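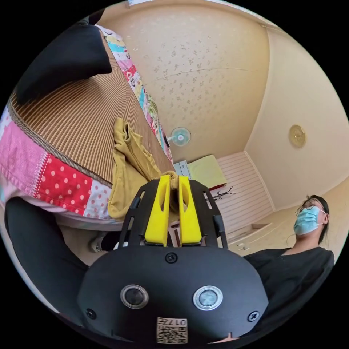 Unit 4: When the Work Changes Hands

23 June 2019
By Mamta Maurya

Welcome back, everyone, and thank you for the lively talk we had over Unit 3 (I am still turning over the point about night shifts!). In this unit we stay with housekeeping, and with what happens to a person's working day when the thing she does with her hands becomes something a machine is meant to learn.

The hand-held gripper has two yellow fingers and a pair of lenses on its body, and with it you take hold of a fold of cloth at the side of a bed, much as you would between finger and thumb. Please give the grip a good long look before you read on, and think about how little cloth it takes to move a whole sheet.

Our case is Idance, a linen and room service firm in Desham with 32 housekeepers on its books. When the firm began planning for automation, the first thing to change was the job sheet. Handling cloth had always been one line on it, "make up bed," and suddenly it had to be split into 15 small steps, each with a name. Shona Stubbs, who supervised the day shift then, told me her staff were rather proud to see their work written out at such length, and rather worried too, and I think both feelings deserve room in our discussion.

The second change was in pay. Hours spent teaching the task were at first paid at the ordinary rate, and the staff asked, quite reasonably I feel, whether teaching was the same work as doing. That was settled only in December, with a separate rate.

For next time, please read the Chauhan chapter (the short one, don't panic) and bring 200 words on these two points:

- Which parts of a job you know well would be hardest to put on a job sheet?
- Who should have a say before those parts are handed over, and at what stage?

Copies of the chapter are in the tray outside my office.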